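Ollent Garment Set

Ollent is our set of first-person recordings for teaching two-armed robots to handle clothes, and we love working with it! Every clip comes from an ordinary home. A light knit over something dark and smooth is a great test, as the two fabrics fold and hang so differently.

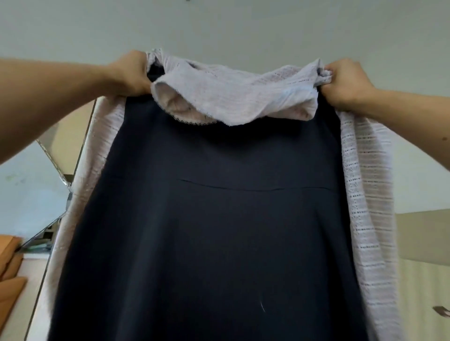
Training on 3361 clips, our Geltance policy picked the correct two grasp points on 278 garments it had never met. Long sleeves and loose ties are still the hardest part (and the most fun), so the September release adds 11 new labels for them. 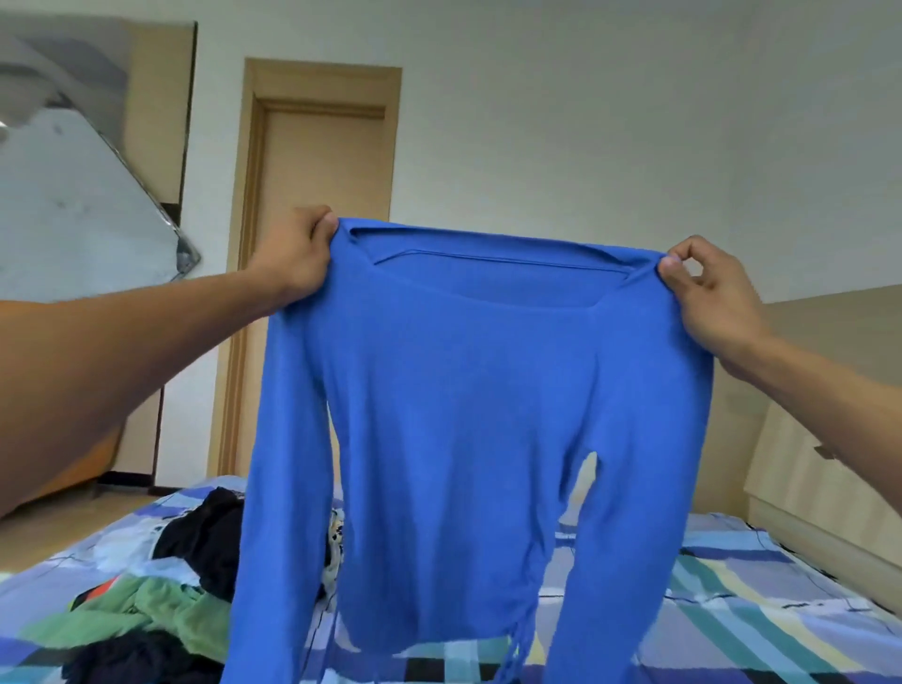 Cengiz Ersoy wrote to us that the shoulder labels alone cut his tuning time to 13 days, and asked for more stretchy fabrics next.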